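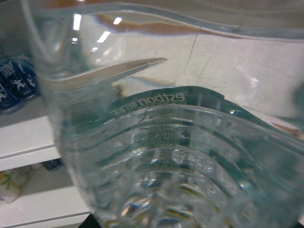
I have been putting off writing up the budget for the shelf-picking cell because I wanted to wait until it was finished. It isn't finished, but the money is mostly committed, so I'll write it up now while I still remember what went where.

Some background for anyone new. We are a small shop that packs mixed grocery orders for offices and break rooms. Last December we decided to try one arm on the slow shelves, meaning the drinks and odd containers that sell a few at a time. The fast stuff goes out by the case and a person with a cart will beat a robot at that for years. The slow shelves are dull work and hard to staff in the evening, so that is where we started.

We got quotes from two suppliers. Teoh wanted to sell us the whole cell: arm, gripper, camera, guarding, software, and a service plan we couldn't remove from the price. Mirnex sold us the arm and stand and left the rest to us. I went with Mirnex. The Teoh price wasn't crazy, but I couldn't tell what each part cost, and I don't like signing for things I can't split up later if one of them doesn't work out.

The arm was the easy part of the budget. It's one number and you either have it or you don't. What I got wrong was everything hanging off the end of the arm.

I had put down one line for "gripper and camera" and guessed at it. Marcus Lindgren, who does our wiring and most of our welding, told me to break it into gripper, fingers, camera, cable, cable again, and lights. I laughed at the second cable. We have now bought the second cable. The wrist cable on a moving arm gets bent all day long, and you want a spare in the drawer before you need it. They run 109 dollars each and I now treat them like printer ink.

Fingers are the same story. We use long tapered ones so they can get in between items that are close together on a shelf. I would budget for at least one extra set from the start. If you have somebody who can machine or print your own, still count the hours, because those hours come from some other job.

The camera cost us 995 dollars with its bracket. I picked it on resolution, and if I were doing it again I'd pay more attention to how it behaves close up. It sits near the fingers, so by the time the arm is ready to grab something, the item takes up most of the view. With a box or a can that's fine. Clear plastic bottles are another matter. You get the ceiling lights in the plastic, you see the label through the wall with its lettering backward, and whatever is behind the bottle comes through bent out of shape. The software we're using, Ludia, was shown to us on cartons. I should have brought a bag of our own bottles to the demo. Please do this if you are shopping. Bring the worst things you sell.

That led to a line I didn't have at all, which was lighting. Our overhead fixtures are too bright and in the wrong place for this. Américo Brandão came out and looked at it and gave us a price for diffusers and for moving one row of lights. I've approved the diffusers. Moving the row can wait until I see what the diffusers do.

The next line I didn't have was people's time for testing. Volodymyr Shevchuk has been running the arm against the stocked shelves in the afternoons, a mix of cans and bottles and whatever else lives there, and writing down what it has trouble with. I had planned two weeks of this. It's been more than 20 working days and I've stopped putting an end date on it. If you are making a spreadsheet, put testing in as a monthly cost and take it out when you're done.

I moved some money around to pay for all this. The conveyor from Flutport is off the list for this year. Totes go out on a cart for now. Teguh Purba wasn't happy about that, since the conveyor was his idea and it is a good one, but a conveyor doesn't help much until the picking keeps it busy.

Still to decide: whether to buy a second gripper body or a suction tool. Suction would probably be better on flat lids and no help on half the bottles. The gripper body is the safer buy and the more boring one. I have a loaner suction tool coming next month and will hold the money until I've tried it.

Yoga Sembiring asked me to share the spreadsheet. I will, once I've cleaned out the notes to myself. The columns are item, quote, paid, spare needed, and who asked for it.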